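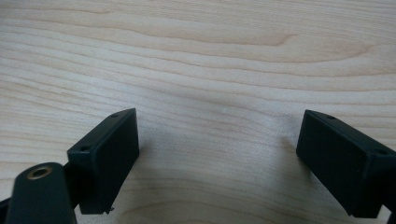
Pale wood, wavy grain: the look every kitchen in Brovthorpe now wants.

The town went blond in December. Before that, people here ate at dark tables, the heavy kind you inherit along with the argument over who has to take it. Then Plova opened its showroom out by the highway, and by the time the snow was gone the curb outside our building held 11 perfectly good walnut tables, all free, all looking hurt.

I held out. My own table came from Bakke, cost me $30 at a church sale, and has hidden a decade of gravy without complaint. Pale wood hides nothing. A friend paid $2,000 for hers and now follows guests around with coasters, like a waiter expecting trouble. The cheaper model, at $1,000, gets the same treatment with paper towels.

The old-timers in Pramudberg, where they have been making light furniture since before it was a lifestyle, rub theirs with soap and let the stains pile up. I asked at Plova whether they sold the soap. They do — it comes in a gift box.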